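Keeping boxing gear from stinking up the whole house

We have three people boxing in this family now, two kids and me, and for a while you could smell our hallway from the driveway. I've tried pretty much everything since then, and these are the things that stuck.

Get it out of the bag

I know, I know. You get home at nine at night and the last thing you want is to unpack. But a zipped bag overnight undoes everything else on this page, so do it before you sit down. I open the gloves as wide as the straps will go and stand them cuff-up near the back door, where there's a bit of a draft. Never on the radiator! I cooked a perfectly good pair that way one December and the leather cracked right across the knuckles.

Wipe, then spray lightly

Wipe the outside with a barely damp cloth, then go inside with a dry one, pushing it down to the fingertips with a wooden spoon handle. My spray is plain white vinegar and water, one part to three, and I use very little of it. Two squirts per glove and then leave them alone. If you soak the padding it takes days to dry and you're worse off than when you started. Try it on a hidden spot first if your gloves are real leather, and follow it with a dab of conditioner every month or so.
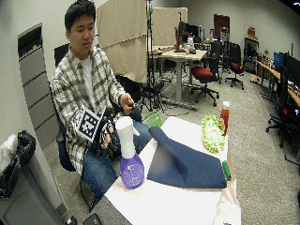 Plaid flannel and a purple spray bottle at the table.

Stuff them with something

Newspaper is fine and free. Cedar chips in an old sock are better, and they last ages. Tegwen Pritchard at our club in Civovmont swears by dryer sheets, but those just gave me gloves that smelled like sweat and lavender, so I gave up on that one after a week.

Hand wraps without the giant knot

Wraps go in a mesh laundry bag, one pair per bag, with the hook-and-loop closed on itself first. If you skip the closing part it grabs everything else in the wash (goodbye, nice sweater). Cold water, no fabric softener, hang to dry over the shower rail. I roll mine while they're still a tiny bit damp on the ends and they come out nice and flat. Roll from the hook-and-loop end so that the thumb loop finishes on the outside, ready to go.

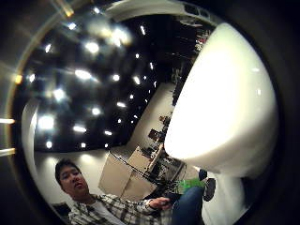 White in front, ceiling lights behind.

Mouthguards

Rinse it cold as soon as it comes out, brush it with a soft toothbrush and a drop of dish soap, and let it dry before it goes back in the case. Hot water will warp a boil-and-bite, so keep it out of the dishwasher. And wash the case too! I went a whole season without doing that and I'm still embarrassed.

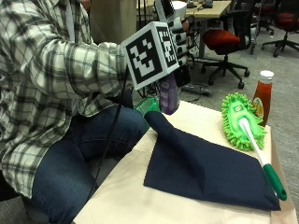 Headgear

Sweat collects under the forehead pad, so that's where the cloth goes first. I undo the chin strap and the back lacing all the way and let the thing hang from a coat hook by its top strap. Hair product is murder on the lining, by the way. My oldest wears a thin cotton cap underneath now and we've cut the cleaning in half.

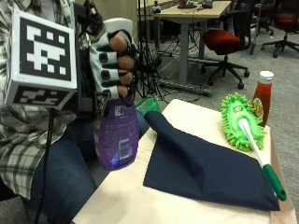

Shoes and the bag itself

Pull the insoles after every session and dry them separately. Baking soda goes in the shoes overnight, a spoonful each, and gets knocked out over the trash in the morning. The bag gets turned inside out on Saturday, shaken hard, wiped down and left open on the porch until supper. Mine cost 33 dollars and it's on its fourth year, zipper and all.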